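Kids' Corner > Big Questions > How We Live Together

Why Do Some People Take Off Their Shoes to Pray?

by Lev Stasiv

If you have ever walked past a mosque or a Hindu temple on a busy afternoon, you may have noticed a great big jumble of shoes by the door - sandals, sneakers, tiny boots with frogs on them - and wondered how on earth everybody finds the right pair again afterward.

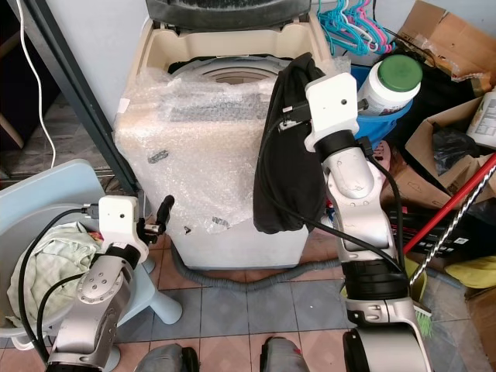 People have been slipping off their shoes at holy places for a very long time, and they do it in lots of different religions. Muslims do it before they step onto the prayer carpet. Hindus do it at the temple, and Sikhs do it at their house of worship, called a gurdwara (say it "gur-DWAH-ra"), where they cover their heads too. Many Buddhists leave their shoes outside the shrine room. In the Bible there is even a story about Moses, who was told to take off his sandals because he was standing on holy ground.

So why shoes? Well, think about where yours have been today! Sidewalks, puddles, maybe something the neighbor's dog left behind. When people kneel or sit on the floor to pray, they want that floor to be clean. But there is another part to it, and I think it's the nicer part. Taking off your shoes is a way of saying, "This place is special, and I am going to be careful here."

Not everyone does it the same way. In most churches and synagogues in America people keep their shoes on, and they show respect in other ways, such as dressing neatly or speaking softly.

When I was growing up in Bellton, our class visited a gurdwara on Radebe Street one June. There were wooden shelves for the shoes, with room for 106 pairs, and I was so worried about losing mine that I tied the laces together in 3 enormous knots. It took me nearly the whole bus ride home to undo them, and I had to do it in my socks!

If you visit somewhere new and aren't sure what to do, look at what other people are doing, or just ask. People are usually very happy to be asked, and they may have a good story to tell you about it. And do wear socks without holes, if you can find a pair.

We use cookies to remember your reading level and page settings. Accept | Manage cookies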